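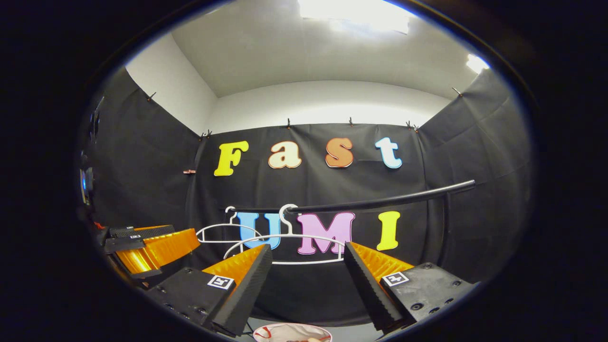

挂衣工位：黑色长杆上挂有两只白色衣架，前方为张开的两指夹爪，背景布上有“Fast UMI”字样。

衣架取放与挂衣作业的机器适用性评估：操作指南

编制：Clirkance 家务与车间作业评估室
审核：Noemi Sartori
修订日期：5月24日

一、适用范围

本指南适用于家庭、洗衣房、成衣仓库及服装后整理车间中的挂衣作业，用于判断某一具体工位的衣架取放、套衣、上杆等动作，在现有条件下能否交由机器完成，或者应由人工与机器分段承担。

本指南供工位负责人和评估人员使用，不要求使用者具备机器人编程经验。涉及设备安装、电气接线和安全联锁的内容，按设备供应方的说明书执行，不在本指南范围之内。

熨烫、折叠、分拣污衣等作业另有指南。若现场流程将挂衣与折叠合并在同一工位，应先按动作拆分，再分别评估。

二、评估前应明确的问题

各单位提出评估申请时，最常见的表述是“机器能不能挂衣服”。该问题过于宽泛，评估室不予受理。申请书中应写明以下事项：

衣架从何处取，取出时是散放、成叠还是已在杆上；
衣物以何种状态到达工位，平铺、成堆或由人递送；
衣物种类，是否含有吊带、针织、丝质或带纽扣的款式；
挂杆的高度、粗细和两端固定方式；
挂好后的衣物需保持何种间距和朝向；
作业过程中是否有人员在同一区域活动。

Villa 成衣仓首次提交的申请书仅写有“夜间挂衣”四字。经 Kelly Magalhães 与仓库方面两次核对，拆分为四个动作：从杆上取空衣架、将衣架送入领口、提起整件、挂回另一根杆。评估结论随之也分为四项，其中两项可行，一项有条件可行，一项不可行。若按原申请书处理，只能得出一个“不可行”，前两项可以利用的部分便会被忽略。

三、动作分级

评估室将挂衣作业分为四级。级别依据动作本身划定，与设备价格和品牌无关。

A级：空衣架的移位。衣架在杆上沿杆推动，或由一根杆移至另一根杆。衣架为硬质，形状固定，抓取位置可以事先规定。

B级：空衣架的拾取。衣架散放于台面、筐内或互相勾连。主要困难在于衣架之间的缠结，以及细框衣架容易从指间滑转。

C级：已挂衣物的移位。衣物已套好，机器只需握持衣架挂钩或肩部，将整件移至别处。衣物会摆动，会遮住衣架，也可能与相邻衣物勾连。

D级：套衣。将衣架送入领口或将衣物套上衣架，使两肩就位。此级别需要双手或双臂配合，衣物形状在动作过程中持续改变。

以评估室目前掌握的情况，A级动作在固定工位已可交由机器承担；B级和C级需视现场条件而定；D级仅在衣物款式单一、由人预先撑开领口的条件下可以尝试，不宜列入正式排班。家庭环境中的D级动作，现阶段一律评为不可行。上述判断每次修订时重新核对，使用者不应引用旧版结论。

四、准备工位

4.1 挂杆

挂杆应固定牢靠，用手向任一方向推动时不得有可见位移。临时杆、自立式晾衣架和一端悬空的杆，可以用于试验，但应在记录表中注明。杆身倾斜时衣架会自行滑动，评估人员应先确认倾斜是现场固有状态还是安装所致。现场固有的倾斜应予保留，不得为取得较好结果而临时调平。

4.2 衣架

使用现场日常所用的衣架，不得另行购置新品。大小不一的衣架应按日常混放的方式提供。若申请单位有意统一衣架规格，应作为改造方案另行测试，两组结果分开填写。

衣架的颜色对视觉系统有影响。白色衣架配深色背景较易识别，与白墙相重时则不易识别。透明衣架和细金属丝衣架应单独列项。

4.3 背景与照明

试验可以分为两个阶段。第一阶段允许在挂杆后方设置深色哑光背景布，以排除杂物干扰，便于判断机器的动作能力。第二阶段撤去背景布，在现场原有环境中重复同样的动作。两个阶段的结果不得合并计算。

背景布应挂平。如有褶皱，不影响试验进行，但布边不得垂入机器的活动范围。布上有文字或图案的，应在第一阶段记录中写明。

照明按现场日常状态开启。顶灯直射镜头会造成局部过亮，使用广角镜头时尤其明显。遇此情况，先记录，再调整镜头角度，不得关闭日常照明以求改善画面。

4.4 台面

工位前方的台面应清出作业所需的位置。与挂衣无关的器物，如在日常工作中本来就放在台面上，可以留在原处，用于检验机器能否避让；易碎器物应移走或以同尺寸的替代品代替。线缆应沿台面边缘固定，不得横穿夹爪的行进路线。

五、人工示范

评估的第一步是由熟练人员完成同样的动作，并采集示范数据。采用手持夹爪采集时，操作人员以夹爪代替手指完成取放，设备记录夹爪的运动和画面。此方法的优点在于示范动作受到与机器相同的限制：凡是人用两指夹爪无法完成的动作，不应期待机器以同样的夹爪完成。

示范按下列步骤进行。

步骤一：检查夹爪。两指应能平顺开合，软垫无破损、无油污，指面与安装座之间无松动。安装座上的方形标记应完整清洁，标记被污损或遮挡时不得开始采集。

步骤二：检查镜头。擦净镜面，确认两指张开时目标物位于两指之间，且画面中能够同时看到杆和衣架挂钩。鱼眼镜头边缘变形较大，目标物不应长时间停留在边缘。

步骤三：空走一遍。操作人员不接触衣架，沿计划路线由起点移至终点，确认夹爪、手臂和线缆均不碰触挂杆。

步骤四：取衣架。张开夹爪，由下方或侧前方接近，夹持衣架颈部或肩部靠近颈部处。夹持后稍停，再向上抬起，使挂钩完全高于杆身，然后向外移出。抬起不足即向外拉，是示范中最常见的差错，会使挂钩刮擦杆身并带动相邻衣架。

步骤五：放衣架。将挂钩开口对准杆身，自上方落下。确认重量已由杆承受后再张开夹爪。张开动作应缓慢，退出方向与接近方向相反。

步骤六：重复。改变衣架的起始位置、朝向和大小后继续采集。始终从同一位置取同一衣架，所得数据只能说明机器在该位置可用。

单次示范中断时，应保留该条记录并标为“中断”，不得删除。操作人员失手、改变主意或受到打扰，均属中断。中断记录有助于判断哪些动作对夹爪而言本来就困难。

Malou Þrastardóttir 在整理示范数据时提出，熟练的挂衣人员往往习惯甩动衣架使其转向，而这一动作用夹爪难以复现。示范前应向操作人员说明，以夹爪能够稳定完成的方式为准，不必追求平日的速度。

双臂或双手持夹爪的示范，应由同一人完成。两人各持一只夹爪时，彼此的等待和避让会混入数据，事后不易分离。两只夹爪在画面中可能相互出现，属正常情况，不影响采集。

六、机器试验

6.1 试验次数

每个动作、每个阶段各进行105次。次数不足的，结果只能作为初步意见，不得写入结论栏。试验期间不得更换夹爪软垫、调整镜头或修改程序；确需调整的，该组试验作废，重新开始。

6.2 成功的判定

A级和B级：衣架由起点移至指定位置，挂钩落于杆上，夹爪退出后衣架不脱落，相邻衣架未被带落。

C级：除上述要求外，衣物未滑肩、未拖地、未与相邻衣物纠缠。

D级：两肩就位，领口居中，衣物无勾丝和拉扯变形。带纽扣的衣物，纽扣状态应与套衣前一致。

挂好后由人重新整理过的，不论整理幅度大小，一律记为“人工干预”，不记为成功。各单位对此条异议较多，理由是顺手整理一下并不费时。评估室维持原规定。人员需要守在旁边随时整理，该工位便没有腾出人手，这一点应当如实反映在记录中。

6.3 计时

计时自机器开始接近衣架起，至夹爪完全退出止。机器因识别不清而停顿的时间计入总时长。单次动作超过40秒仍未完成的，记为超时，由人员终止。

人工对照组使用相同的起点和终点，不使用夹爪，按日常方式操作。对照人员不应由评估人员担任。

6.4 失败分类

失败应逐次写明类别，常用类别如下：

未识别：机器未能找到衣架，或将其他物体当作衣架。
夹空：夹爪闭合，指间无物。
滑转：夹住后衣架在指间转动，挂钩偏离方向。
挂钩未落：衣架碰到杆身，但未能挂上。
误放：夹爪在重量未转移时张开，衣架掉落。
牵连：动作本身完成，但相邻衣架或衣物移位、掉落。
超时。

一次试验可能先后出现多种情况，填写最先发生的一种，其余在备注中说明。

七、结果的解读

7.1 成功率不得单独使用

成功率相同的两个工位，适用性可能相差很大。夹空和超时通常不造成损失，机器可以重试；误放和牵连则会使衣物落地，有的还须重新清洗。评估报告应将失败后可以自行恢复的次数与必须由人处理的次数分别列出。

Villa 成衣仓的四个动作，在两个阶段中连同补测共留下411条有效记录。第一阶段中，取空衣架的结果令仓库方面十分满意，撤去背景布后，“未识别”一类明显增加，原因是杆后的白色墙面与白色衣架相近。仓库最终在该段墙面加装了固定的深色衬板，重新提交评估并获通过。此项改造不涉及机器本身。

套衣一项未获通过。衬衫领口由人撑开时，机器能够将衣架送入；领口闭合或衣物翻面时，机器反复触碰衣领而不能进入。Debora Guerra 在现场意见中写道，由人撑开领口后再等机器送入衣架，所用时间较人工直接套好更长，建议在出现可靠的双臂方案之前不再重复申请。评估室采纳了该意见。

7.2 家庭与车间的差别

同一台设备在车间通过评估，不等于可以用于家庭。车间的挂杆位置固定，衣架来源单一，人员经过培训，设备停止后有人处理。家庭中的衣柜深浅不一，杆上衣物拥挤，柜门可能半开，儿童和宠物可能进入作业区域。就挂衣而言，家庭环境中较为现实的用途是将空衣架收拢并移至洗衣区域，由人完成套衣后，再由机器逐件移入衣柜。即使限于这一范围，也应先确认衣柜内留有足够的侧向空间供夹爪张开。

Sirora 方面曾就公寓衣柜提出咨询，希望机器在住户外出期间整理全部衣物。评估室答复，该要求包含C级和D级动作，且无人在场处理掉落和卡滞，不具备试行条件。建议其改为住户在家时段的A级动作试用。

7.3 结论的写法

结论分为四种：可行；有条件可行；不可行；资料不足。选用“有条件可行”时，必须逐条写出条件，例如“仅限硬质衣架”“杆后须有深色衬板”“每班次开始前由人员分开缠结的衣架”。不得使用“基本可行”“原则上可行”等说法。

八、安全要求

试验期间，作业区域外应有一名人员专门负责停机，该人员不得兼任记录。

机器通电后，任何人不得伸手取下已掉落的衣架，应先停机，确认夹爪静止后再进入。

金属衣架变形后挂钩端部可能外露，试验前应逐只检查，端部锋利的予以剔除。

夹爪夹持力应按设备说明书设定。不得为减少滑转而超过规定值，夹持力过大可能使衣架断裂。

手持夹爪采集时，操作人员连续作业不超过3组即应休息。腕部疲劳会直接影响示范质量，也会增加误放。

涉及家庭住所的采集，应事先取得住户书面同意。画面中出现的人脸、信件、药品标签等内容，应在数据移交前处理。

九、常见问题

夹爪已夹住衣架，抬起时衣架总向一侧倾斜。
检查夹持位置是否偏离颈部。宽肩衣架的重量分布较远，夹持点稍有偏移即会倾斜。窄小衣架上适用的夹持点，不应直接沿用于宽大衣架。

两只衣架叠在一起，机器一次取走两只。
属于牵连，记为失败。可在衣架之间设置间隔件后另组测试。若现场无法保持间隔，应在条件栏写明。

挂钩方向不一致。
日常即不一致的，保持原状试验。确需统一方向的，由谁统一、何时统一，应写入作业流程，并将所需工时计入人工部分。

示范数据很好，机器试验结果不佳。
先核对两者的镜头位置、夹爪型式和挂杆高度是否相同，再查看示范中起点是否过于集中。仍无法解释的，将两组记录一并送交评估室，由 Usman Pirzada 安排复核。

能否以视频代替试验记录。
不能。供应方提供的演示视频可以作为附件，但不计入次数。视频无法说明未被收录的尝试。

更换衣架供应商后是否需要重新评估。
需要。材料、厚度或颈部形状有变化的，至少重做B级和C级试验。Atora 工位曾在更换衣架后沿用旧结论，新衣架颈部较窄，滑转增多，后经补测恢复使用。

十、记录与归档

每组试验结束后，当场填写记录表，由评估人员和工位负责人分别签字。记录表应包括：工位名称、动作级别、试验阶段、衣架与挂杆情况、照明与背景情况、每次结果、失败类别、单次时长、人工干预说明、对照组结果。

原始画面与记录表使用同一编号保存。对结果有异议的，可在收到报告后申请调阅画面，由未参加原试验的人员重新判定。

评为“不可行”的工位，在设备、衣架、挂杆或作业流程发生实质变化后，可以再次申请。申请书中须写明变化内容，未写明的退回补充。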